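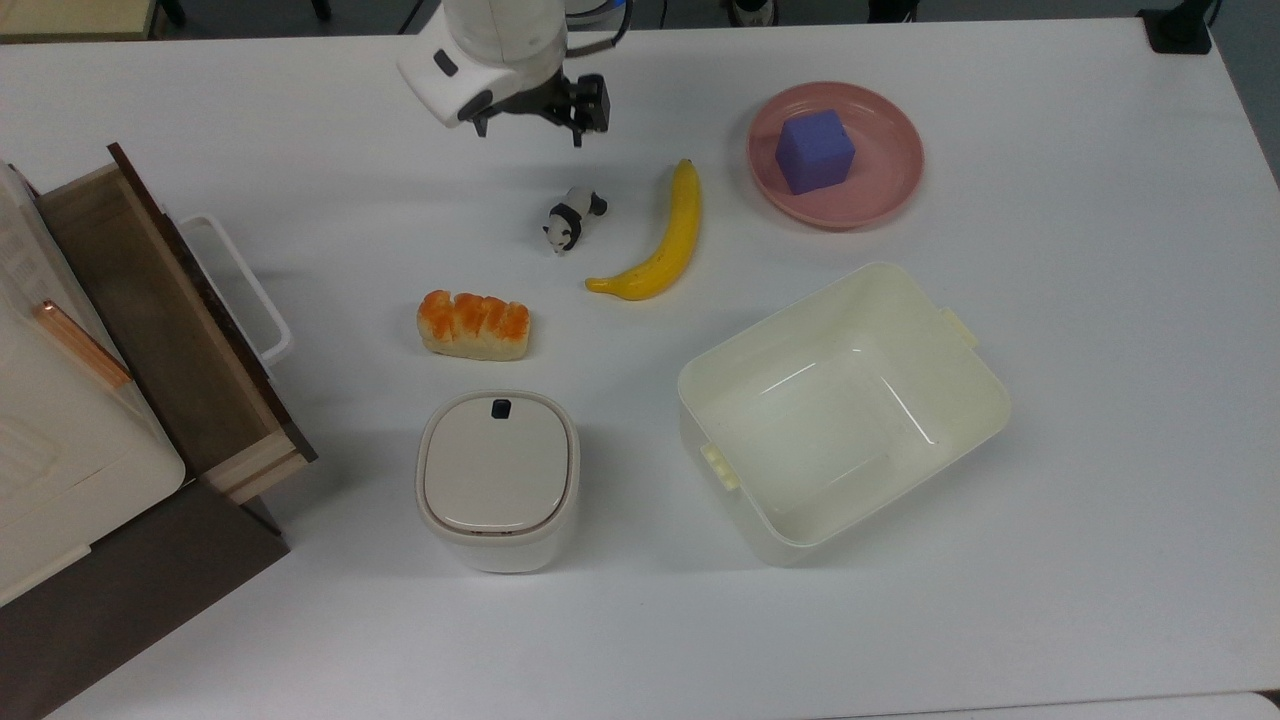 # Chapter 4: Choosing a Tabletop Manipulation Kit

A kit is a set of parts sold together: an arm, a gripper, a controller, software, and usually a box of objects for the arm to handle. Most readers of this book will first work with an arm that somebody else selected. Sooner or later, though, you will be asked to recommend one, and the sales sheet will not tell you everything you need to know.

This chapter works through one product, the Mosen Bench Kit, as a buyer would. It is sold by Trukia, which also offers a setup service and a yearly support plan. The same method applies to any kit of this size.

## What you should be able to do after this chapter

- Read a payload figure and say what it leaves out.
- Match a gripper to a list of objects.
- Write a short acceptance test and run it on delivery.
- Work out what a support plan costs per working hour.

## 4.1 Start with the objects

Buyers tend to begin with the arm. It is better to begin with the things the arm must pick up and the places it must put them. Make a list before you open a catalog.

For a home-goods task, the list might hold a foam cube, a toy banana, a toy bread loaf, a small panda figurine, a plate, a tub, and a drawer. These are easy things for a person to handle, and each one asks something different of a two-fingered gripper. The foam cube gives when it is squeezed, so closing force matters. The banana is curved and can be gripped well across its middle and badly near its ends. The figurine is small and has no flat sides to speak of. A plate with a raised rim is simple as a target, but picking it up is another matter, and many parallel grippers cannot do it without help.

Containers belong on the list too. An open tub with sloped walls lets the fingers in from above. A lidded bin has to be opened first, and a drawer has to be pulled along a straight line by its front or its handle. If your task includes a drawer, ask the seller whether the arm can hold a steady pull at the edge of its reach. Reach is normally quoted with no load.

## 4.2 Reading the payload figure

The Mosen arm has a quoted payload of 1184 grams. That number includes the gripper. Take away the weight of the gripper and its mount, and what remains is the load you can lift. Cables count as well, if they hang from the wrist.

Ask for the payload at full reach in writing. Trukia supplies it on request, but it is not on the product page.

## 4.3 The acceptance test

An acceptance test is a fixed list of tasks that the kit must complete before you sign for it. Keep it short enough to finish in an afternoon. The one used in this chapter was written by the Rácz training lab and has 4 tasks:

1. Move the cube from the table to the plate.
2. Move the banana from the table to the tub.
3. Place the figurine in the open drawer.
4. Close the drawer.

Each task is repeated 14 times, with the objects moved by hand between runs. Record every run, including the ones stopped early. A result such as "worked well" is of no use in a dispute with a supplier.

## 4.4 Support and setup

Trukia's support plan covers 200 hours of running time per year. Teaching labs often use far less than this, and a shared lab such as Dekunside's can pass it by December. Estimate your own hours before you compare plans. Setup is charged separately and includes mounting the arm, checking the emergency stop, and one calibration. Moving the arm to another table means calibrating it again, and the second visit is not included.

Section 4.5 takes up the software license, beginning with the terms for classroom use.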